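Garkent 784 Frosted Panel Film, Blue Series

Static-cling and adhesive-backed privacy film for interior glass
Made by Garkent. Distributed by Van Rooij.
Page last revised 2026-02-07

Overview

The 784 is a matte, translucent film for interior windows, glass doors, shower screens and office partitions. It blurs the view through the glass and lets daylight pass. The Blue Series uses the same base film as the clear and gray versions, with the color added to the film body during extrusion. There is no printed layer, so cut edges show the same color as the face.

Two backings are offered. The cling version (784-C) holds to smooth glass without adhesive and can be lifted and put back. The adhesive version (784-A) carries a pressure-sensitive acrylic layer and is meant to stay where it is put. Both are sold by the roll and as cut sheets.

Where it can be used

Float glass, tempered glass and laminated glass, on the room side only. Acrylic sheet is acceptable for the cling version if the surface is flat and free of scratches. Polycarbonate is not recommended for either version. It can give off gas under the film and raise bubbles weeks after fitting.

Do not apply to wired glass, to glass with an existing solar coating on the room side, or to any pane with a chip or edge crack. For sealed double-pane units that face direct sun, check with the window maker before ordering. Darker films raise the temperature of the glass, and some warranties exclude them.

Textured or patterned glass will not hold the cling version. The adhesive version may hold on a very light texture but the result is uneven and we do not accept returns on that basis.

Colors in the series

Pale Blue
Sky Blue
Teal Blue
Slate Blue

The shade seen on a fitted pane depends on what is behind it. Over a white wall the film reads close to the swatch. With daylight behind it, it looks lighter and more saturated. With a dark room behind it, it looks grayer. Order a swatch and tape it to the pane for a day before choosing. Swatches are free with a roll order and the cost is credited if ordered alone.

Rolls from different batches can vary slightly. The batch code is on the inside of the core. Where two or more rolls will be seen side by side, state this on the order and they will be picked from one batch.

Matching the film to the Hasley rail

The 784 is often fitted with the Hasley edge rail, a slim aluminum trim that covers the cut edge on frameless partitions. Leave a 2 mm gap between the film and the inside lip of the rail. Film that runs under the lip will lift when the rail is removed for cleaning. The rail is sold separately and is stocked in silver and black.

Fitting

Clean the glass with water and a drop of plain dish soap. Scrape off paint specks with a new blade held flat to the pane. Do not use cleaners that contain ammonia or wax. Dry the edges and corners with a lint-free cloth.

Cut the sheet oversize on all four sides. Spray the glass until it is fully wet, peel the liner, spray the back of the film and lay it on from the top. Slide it into position. Spray the face of the film and work the water out with a squeegee, starting in the center and moving toward the edges in overlapping strokes. Wrap the squeegee blade in a soft cloth. A bare blade leaves shiny lines on the matte face that do not come out.

Trim with a straightedge and a fresh blade. Wipe the edges again after 30 minutes and press down any corner that has lifted. 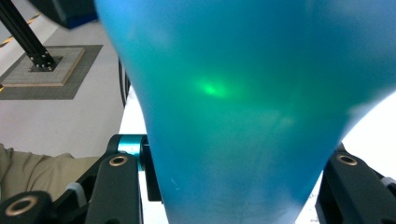
Small pockets of water under the adhesive version are normal and clear as the film dries. Drying takes longer in cold rooms and on north-facing glass. Do not prick the pockets with a pin. Leave the film alone until it has set, and do not wash it during that time.

Cleaning and care

Use a soft cloth and mild soapy water. Rinse and blot dry. Scouring pads, powders and melamine sponges polish the surface and change how it scatters light. Oil from fingers shows more on Slate Blue than on the lighter shades; a second wash with fresh soapy water usually removes it.

Store unused film upright in its carton, away from heaters. Rolls stored on their side develop a flat spot that shows as a band across the sheet. Cling film that has been taken down should be rolled face out on a clean core with its liner.

Removal

784-C: lift one corner and peel slowly. 784-A: warm the film with a hair dryer on a low setting, lift a corner and pull back at a shallow angle. Remaining adhesive comes off with Nova citrus remover or warm soapy water and a plastic scraper.

Ordering

Part numbers take the form 784, backing letter, color code. Cut sheets are made to order and cannot be returned. Full rolls can be returned unopened with the carton seal intact. The adhesive version replaces part 832, which was discontinued in July. Remaining stock of 832 should not be mixed with 784 on the same wall, as the matte finish is different.

Related items: Hasley edge rail, Nova citrus remover, felt-edge squeegee, replacement blades, swatch card (Blue Series)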